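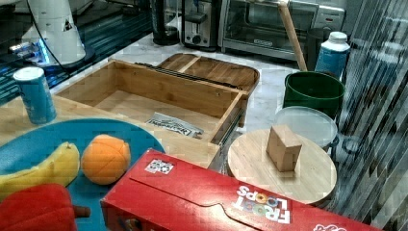
Skilero Cha, botes herméticos para cereales y secos
Marca: Skilero
Distribuye: Keditz
Disponible en juego de 4 botes
Plazo de entrega: 10 días laborables

Lo que dice el fabricante

Skilero asegura que los botes Cha mantienen los cereales crujientes "hasta 30 días después de abrir el paquete". La cifra viene en la faja de cartón y no la acompaña ninguna condición: ni humedad, ni temperatura, ni cuántas veces al día se levanta la tapa. En una cocina de costa en agosto yo no contaría con ella.

Lo que vendemos

Botes rectangulares de plástico transparente con tapa a presión y junta de silicona extraíble. La junta cierra bien cuando es nueva. Con el uso cede, como todas, y el recambio se vende aparte (preguntad antes de pedir, Keditz no siempre tiene). La boca es ancha y entra una mano adulta, cosa que se agradece al fregar.

El fabricante los anuncia como aptos para lavavajillas. El cuerpo, sí. La tapa la lavaríamos a mano: el modelo anterior, el Starnley, también era apto y nos devolvieron unas cuantas tapas combadas. Nos dicen que el plástico ha cambiado. Puede ser.
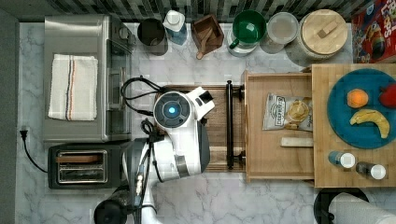 Dónde ponerlos

Lejos del calor y de la ventana. El bote es transparente, queda muy bien en el catálogo y deja pasar toda la luz, así que para frutos secos o harina integral es mejor un armario cerrado. Medid antes el hueco: cada bote tiene 19 cm de alto con la tapa puesta y hay que dejar sitio para levantarla. Se apilan, pero si están llenos no pondríamos más de dos.

¿Hace falta comprarlos?

Depende. Si en casa el paquete de cereales se acaba en una semana, una pinza en la bolsa interior cumple de sobra y cuesta mucho menos. Tienen más sentido para arroz, pasta, legumbre o para quien compra a granel. Tampoco resucitan nada: el cereal que entra blando sale blando.

Otra pega: al vaciar el paquete se pierden la fecha de consumo y la lista de alérgenos. El juego trae etiquetas adhesivas, bastante malas, que se despegan al segundo lavado. Cinta de carrocero y rotulador.

Devoluciones

Sin estrenar y con la faja puesta. Si la junta llega mordida o la tapa no asienta, escribidnos con una foto y cambiamos el bote suelto, no hace falta devolver el juego entero. Los pedidos que entran el jueves por la tarde salen ya la semana siguiente.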